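5 min read

3.2 The tabletop set

We wanted things that anyone could pick out of their own kitchen, and we're delighted with how much talk such a plain set produced. A piece of fruit is a wonderful prompt! The colours do a lot of the work: a red apple, yellow citrus, an orange plate and a light blue tray, all on a white surface low over grey carpet. Kaneko's earlier Brurnura set used bowls in matching greys, and people ran out of words for it very quickly. 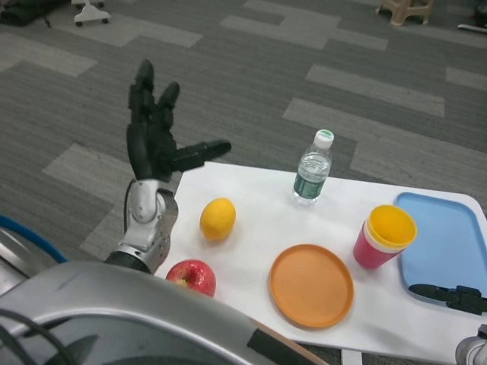
Our 281 respondents gave 3713 names for the items, and the spread within a single item was the real treat. Cups nested together were "cups", "a cup", "a stack" and, for one respondent, "the picnic ones". The tray drew "lid" and "tub" as well. We kept every answer as written, Australian spellings and all, and coded it with the Kikuchi scheme (five levels, from generic to specific).

The water bottle deserves its own mention. Being clear, it offers very little colour against the white, yet respondents often listed it first. We suspect height matters here, as it's the one tall item among low ones.

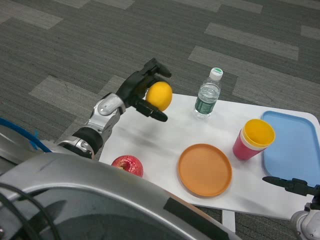

Figure 4. Yellow fruit held above the white board, with the clear water bottle standing to its right.

3.3 Citrus and the naming problem

Lemon or orange? We loved this question. Up to five names were accepted per item, and many respondents used both words for the same fruit, sometimes with a question mark. Apple caused no such trouble. We therefore score "citrus" as correct at the middle level and leave the finer choice to Section 4.

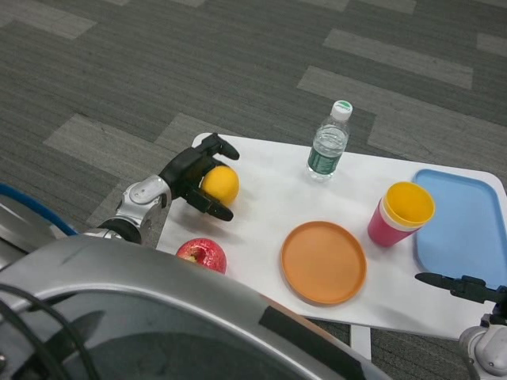
Figure 5. Fruit, bottle, plate, cups and tray on the round-cornered white table. The apple is near the left of the near side.

Related items
Naming kitchenware in shared houses: the Trostent survey
Haruto Kaneko: Grey bowls and the limits of recall
What counts as a tray?

Contact the Trerthorpe Papers | Copyright the authors | Back to top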